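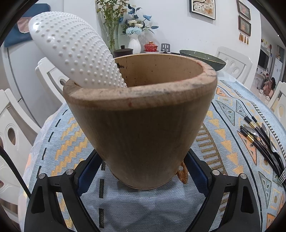
A wooden mortar with a white pestle-shaped object resting in it, on a dining table laid with a patterned cloth.

Mortar and pestle

A mortar and pestle is a two-part implement used to crush, grind or pound food, spices and other dry or moist ingredients. The mortar is a bowl or deep cup with a thick wall. The pestle is a club-shaped tool held in the hand, with a rounded or flattened working end. Mortars are made from wood, stone, ceramic, metal and glass, and the choice of material largely determines the work for which a set is suited.

Form

Deep conical or cylindrical mortars are intended for pounding. The pestle is raised and dropped more or less vertically, and the high wall keeps the contents from being thrown out. Shallow, wide mortars are better suited to grinding, in which the pestle is moved in a circle against the inner surface. Many household mortars combine the two, with a broad mouth that narrows towards a smaller rounded foot.

Pestles vary as much as mortars do. Most are smooth, although some have a bulbous head or a textured surface. A pestle need not be of the same material or colour as its mortar, and mixed sets are common in domestic kitchens.

Wooden mortars

Wooden mortars may be turned on a lathe or hollowed with hand tools. Dense, close-grained timbers are preferred, as open grain traps food and is more likely to split. The grain usually runs vertically, from rim to foot, so that the base receives the blow on end grain. The rim is generally left thick, being the part most often struck by accident, and it commonly darkens or chips with handling.

Wood is lighter than stone and quieter in use. It bruises soft ingredients such as garlic, green chillies and fresh herbs without reducing them at once to paste. It is less effective on hard seeds, and it absorbs colour and odour from turmeric, dried shrimp and similar ingredients. Households that cook with strongly flavoured pastes often keep a second mortar for sweet or mild preparations.

Regional use

In mainland Southeast Asia, deep mortars of wood or clay are used for pounded salads, while heavy stone mortars are used for curry pastes. In West Africa, tall floor-standing wooden mortars are used to pound yam, cassava and grain, sometimes by two or more people working in alternation. The Japanese suribachi is a ridged ceramic bowl used with a wooden pestle. Around the Mediterranean, marble and olive wood mortars are associated with sauces of garlic, herbs and oil.

Collections

The Pangilinan Collection of Domestic Implements holds 3,054 catalogued kitchen objects, of which 12 are wooden mortars with a conical body. The collection's handling guide recommends that wooden vessels be stored upright, away from heaters and direct sunlight. The Grutine catalogue, revised every March, classifies mortars by profile and treats the pestle as a separate entry where the two parts differ in material.

Care

A new wooden mortar is normally wiped with food-safe oil and left to stand before use. After use it is rinsed in warm water, brushed along the grain and dried with the mouth tilted downwards to allow air to circulate. Soaking and dishwashers are avoided. Stains may be reduced by pounding a handful of uncooked rice with coarse salt for about 15 minutes. Chips near the rim can be sanded smooth, but a crack that reaches the inner floor usually ends the mortar's use for food.

See also

Molcajete
Suribachi
Spice mill
Quern-stone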